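Tuning the approach in Mabula

1. Open the Planner tab and set the approach speed to 700. I start there every time, and I've never regretted it!
2. Pick the cup carrier as your target and leave the fingers open.
3. Step the arm down and watch the wrist view. You want the carrier sitting between the two fingers before you press Close.

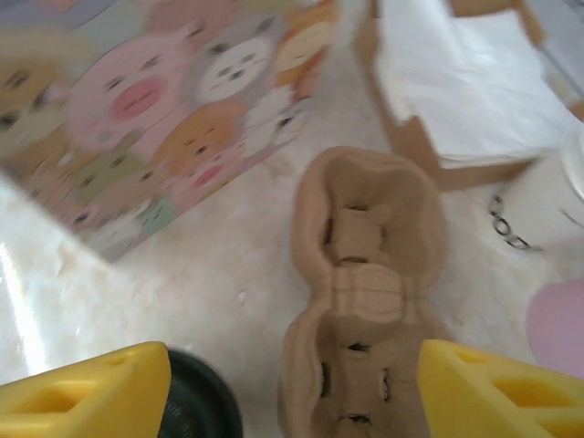 Priit Grīnberga wrote in to say that on Girnia arms you should save the pose before step 3, or the planner drops it when you switch tabs. Good catch, so do that.

Note: if the mask flickers, raise Smoothing to 5 (mine lives there).

Caution: keep your hand near Stop on the first run.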